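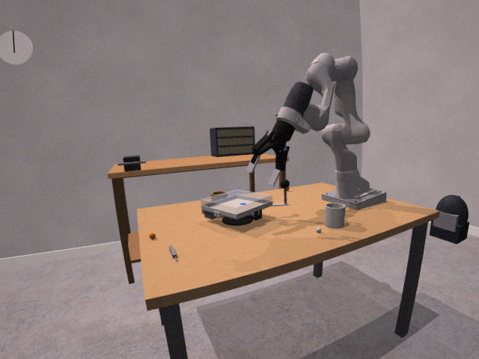 Tindholm bench

The Tindholm bench is a simulated tabletop used for comparing robot grippers before anyone buys or bolts on a real one. Built at Skuvham, maintained since by Maritza Montoya and whoever has spare time. Name comes from the first room it was modelled on. Current version is the third.

Layout

One table, one arm on a fixed base plate near a rear corner, so the far side of the top is a long reach. Objects vary by task set. The usual mix is small balls, an open cup, a thin tool lying flat and a clear-walled tray. The ball on the stand is the hard one, fingers tend to nudge the stand before they close. Side bench, drawers and wall clock are scenery and play no part in scoring.

Grippers compared

Oakley two-finger. Linkage type, flat pads. The default. Good on the cup, fair on balls, poor on anything lying flat unless the pads come in very low.

Trikevby parallel. Fingers stay parallel the whole way, slower to close. Better on the thin tool. Catches on the tray wall when going in at an angle, so most users approach straight down.

Suction cup. Added in February, dropped again. Contact model never matched the lab one and the results were witheld from the main table.

Procedure

Each gripper gets 2,000 attempts per task set, same start poses, same controller gains. An attempt counts if the object is lifted and held for 3 seconds. Time limit was 5 seconds at first, later dropped. Camera view is fixed for scoring, wrist view optional. Logs go out every Wednesday.

Known problems

Small balls roll for ever on early builds, rolling friction was set to zero. Fixed, but older scores arent comparable. Clear walls confuse the depth camera model. In one run 153 grasps were aimed at the tray floor from outside the tray, all thrown out. Pad friction is a guess for both grippers and wants measuring.

See also

Grasp planning; Contact models; Skuvham arm controller; Trikevby parallel gripper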